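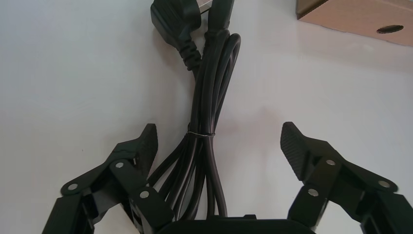
How big is the Tulesine recipe card set? It holds 1232 handwritten cards, typed up line by line, with the spelling left as the cooks had it.

Filed under: Data > Food & Home

The cards reached us in shoeboxes, mostly soups and pickles, and we've loved every smudged one of them! If you still have some at home, we'd be so glad to add them. Any small open cardboard box, like the brown one with the mouse and cable in it, is fine for mailing a bundle.

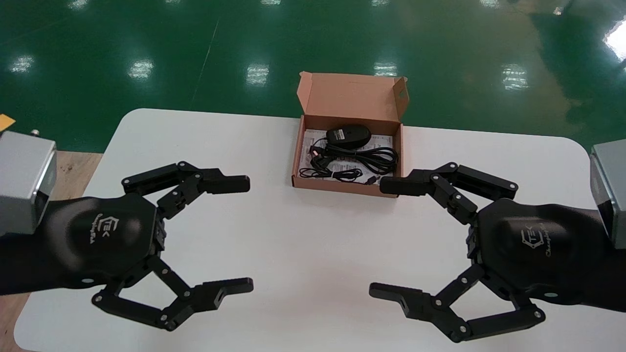 Typing fixes are welcome all year, and February is when we merge them. Please send yours as plain text, one card per file (the mouse with its coiled black cable is the same plain sort we do all our checking with), and keep the card number on the first line.

325 shares | 200 comments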